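Dropped Grasps on the Morow Cell: Frequently Asked Questions

13 October 2020
By Sohail Pirzada
3 min read

These are the questions that keep coming in about the grasp fault on the Morow tabletop cell, where the arm is meant to move an empty water bottle onto a tray.

What is the fault?

The gripper closes, reports a good grasp and lifts with nothing in it. We logged 1,629 attempts in October's review set. In 122 of them the controller believed it was holding a bottle and wasn't.

Does it happen with every object?

No. Clear bottles lying on their side are the problem. The depth reading goes through the plastic and picks up the cloth, so the grasp height comes out too low. The label is the only part that reads well, and the planner tends to aim for it.

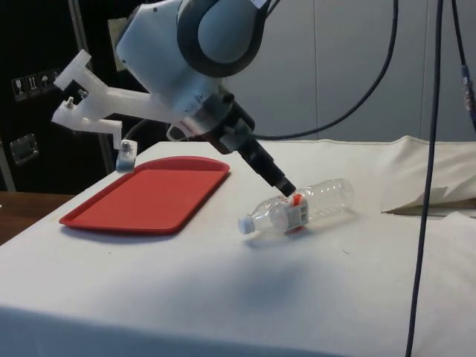 Why is a low grasp a safety matter?

The fingers can press into the table or pinch the cloth. When the arm lifts, the cloth comes with it, and so does anything resting on it. We had 4 protective stops from this. There were no injuries, but one stop came late enough to bend a finger mount.

Is the cloth to blame?

Partly. Creases confuse the height estimate, and a loose fold near the back edge can catch. Pull it flat before each session and clip it down. Keep cables clear of it too – a snagged cable looks the same as a collision in the log.

What changed in the Atard update?

The grasp check used to look only at motor current. It now compares finger width as well, and it won't lift if the fingers have closed past the set minimum. Downward force is also capped during the approach. Please don't raise the cap to clear a stop. 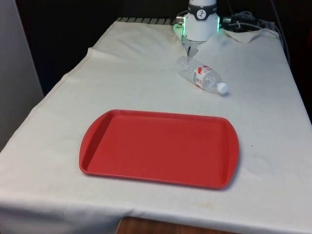
After updating, run the bottle test with the tray in place and the bottle turned to several angles. Stay outside the reach line while the arm is live, whatever the indicator lights show.

My arm has stopped and won't restart. What now?

Press the emergency stop, free the cloth or bottle by hand, and check the fingers for play. Save the log before you reset – a reset erases it.

Related
Horgate gripper: replacing a finger mount
Lukoševičius calibration notes for clear plastic
Reading a protective stop log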